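4.3 Recording a towel task by remote control

Read section 4.2 first and check that both arms are homed. Recording uses the two leader handles on the Tokorbridge console. Each handle moves the arm on its own side, and the trigger opens and closes that gripper.

CAUTION: Keep hands off the table while the console light is green. The arms follow the handles without delay.

1. Lay the towels on the table.

2. In the Jasuna menu, choose New Task and type a short name. Use the same name for every take of that task.

3. Hold both handles in the rest position and press Link. Wait for the second tone.

4. Press Record, then move the arms at a slow, even pace.

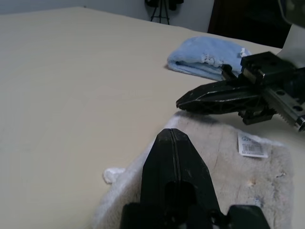 Warrier
Technical Writer, Rornstead Documentation

Wrist view during a two-towel task. One gripper is closed over the off-white towel, and the other arm reaches in by the folded blue one. Check this view on the console before you close a gripper on cloth – the overhead view does not show how close the fingertips are to the table.

5. Grip the cloth near an edge. If a finger pushes into the table, the arm stops and the take is marked Bad.

6. At the end of the task, open both grippers, return the handles to rest and hold them still for 5 seconds. Press Stop.

7. Choose Keep or Discard. Discarded takes cannot be restored.

Note: Move only one arm at a time when the grippers are close together. The software does not prevent contact between the two arms in firmware released before May.

Note: A missed grip does not spoil a take. Open the gripper, back off and try again without stopping the recording. Takes that include a recovery are useful for training, so keep them.

How many takes to record

A single folding task usually needs about 79 kept takes before the first training run. Change the starting place of the towels between takes. The console stores up to 2,168 takes – after that, Record is grayed out until you export to a drive (see section 6.1).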